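Books, Fiction, Series News

Third Muren Novel Gets a Release Date, and a Prequel Too!

Jan 3, 2019

Readers who have been waiting since October for word on the third Muren book can relax. Kinga Bozsik has finished it, it's called Purkitz, and it will be out this spring in paperback and ebook on the same day.

Purkitz picks up 11 weeks after the end of Medve, so yes, we go straight back to the ferry landing and that awful unopened letter. Bozsik told her newsletter readers that the book has 34 chapters, split between the two sisters, and that for the first time the younger one gets the last word. I loved the younger one in Medve (she has all the best lines and the worst taste in men), so this made my morning.

Her editor, Vilmos Kovács, says new readers could begin here if they really want to, but Bozsik herself would like you to start with book one. I'm with her. The feud over the boathouse won't mean half as much if you haven't seen how it began.

There's more! A short prequel, The Trodico Road, goes free to newsletter subscribers the week before. It follows the girls' grandfather in his years as a traveling shoemaker, a man we've only met through other people's stories so far.
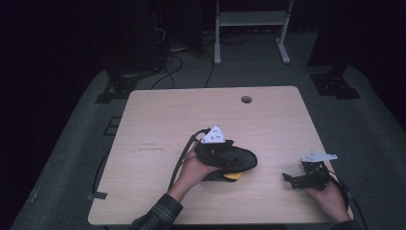

Bozsik read the opening pages of the prequel aloud at her last library evening, and the room went very quiet for them. The grandfather is alone at his bench late at night, finishing a pair of boots for a customer he knows won't pay. She's so good at that kind of close-up: a plaid flannel sleeve, a hand at work on a pale tabletop, the dark all around it, and you already know the man is tired and stubborn. Bohdan Hrytsenko, who narrated the first two audiobooks, is back for both the prequel and Purkitz. Preorders for the novel had reached 1,610 by the end of the holidays, which is wonderful for a small press series.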